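Jodosine Base: servidor de inferência para pequenas equipas

Página do produto | Características | Requisitos | Licenças | Assistência

O Jodosine Base é um equipamento compacto para correr modelos de linguagem e de visão dentro das instalações do cliente, sem ligação permanente à internet. Destina-se a escritórios, oficinas e laboratórios que já usam ferramentas de inteligência artificial e querem manter os dados na própria rede.
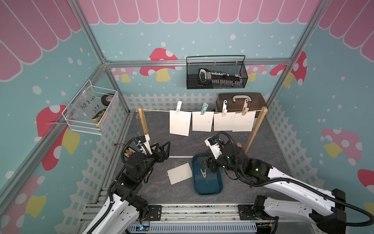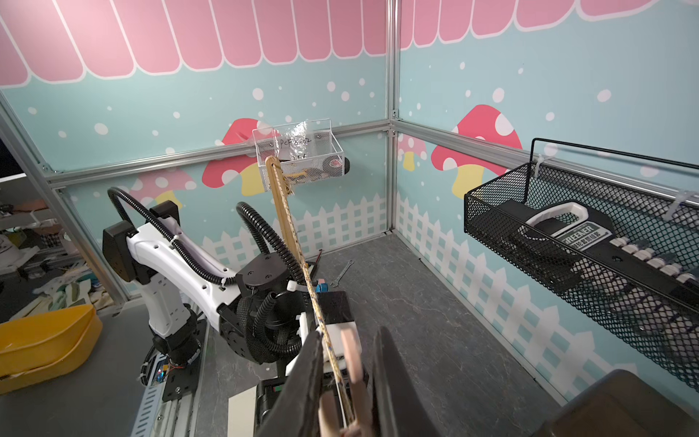
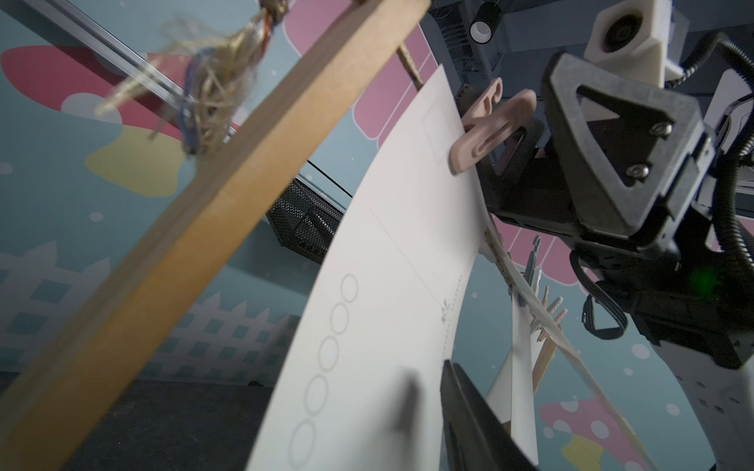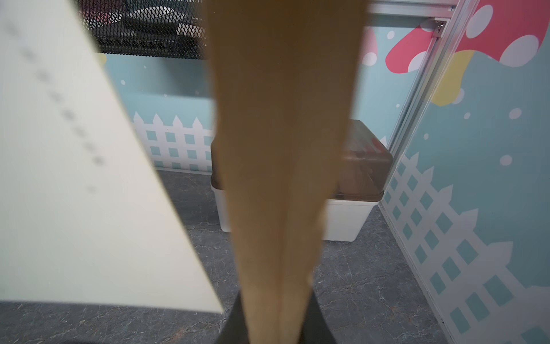
O equipamento é entregue com o sistema instalado e um conjunto inicial de modelos de uso geral. A configuração faz-se pelo navegador, a partir de qualquer computador da rede local. Não é necessário instalar software nos postos de trabalho.

Para que serve

A maior parte dos clientes usa o Jodosine Base para classificar documentos, transcrever reuniões, pesquisar em arquivos internos e analisar imagens. Os modelos podem ser trocados ou atualizados no painel de administração. Cada atualização fica guardada em separado e é possível voltar à versão anterior enquanto houver espaço em disco.

Os pedidos são postos em fila por ordem de chegada. O administrador pode dar prioridade a um utilizador, a um grupo ou a uma aplicação. Os pedidos longos, como a transcrição de ficheiros de áudio, podem ser agendados para fora do horário de trabalho.

Características

Utilizadores simultâneos: até 12
Consumo máximo: 325 W
Largura: 222 mm
Armazenamento: 2000 GB, substituível pelo cliente
Rede: duas portas Ethernet
Arrefecimento: ar, com filtro frontal lavável
Idiomas do painel: português, espanhol e inglês
Cor: cinzento-escuro

Na caixa

Servidor, cabo de alimentação, cabo de rede, dois filtros de substituição e guia de instalação em papel. O suporte para bastidor é vendido à parte, com a referência Besell. O monitor e o teclado não estão incluídos e só fazem falta em caso de recuperação do sistema.

Instalação

Coloque o servidor numa superfície plana, com espaço livre à frente e atrás. Ligue primeiro o cabo de rede e depois a alimentação. O primeiro arranque demora alguns minutos. O endereço do painel está na etiqueta da base, juntamente com a palavra-passe provisória, que deve ser alterada na primeira sessão.

Se a rede usar endereços fixos, consulte o capítulo 3 do guia antes de ligar o equipamento.

Licenças

O preço inclui a licença do sistema Grevano, sem limite de tempo, e um ano de atualizações. Terminado esse ano, o servidor continua a funcionar com a última versão instalada. A renovação é opcional e pode ser feita em qualquer altura. Os modelos de terceiros têm licenças próprias, que o painel mostra antes da transferência.

Dados e privacidade

Os textos, imagens e gravações enviados ao servidor não saem da rede do cliente. O registo de atividade guarda a hora, o utilizador e a aplicação, mas não o conteúdo dos pedidos. A assistência remota está desligada de origem e só pode ser ativada por um administrador.

Assistência

Garantia de três anos para o equipamento e de um ano para os filtros e ventiladores. As questões técnicas são tratadas por Thulani Mtshali e as encomendas por Diệp Bùi. O formulário de contacto está no fundo da página. Os pedidos recebidos depois das 17h00 são respondidos no dia útil seguinte.

Produtos relacionados: Ung (módulo de armazenamento externo), Besell (suporte para bastidor)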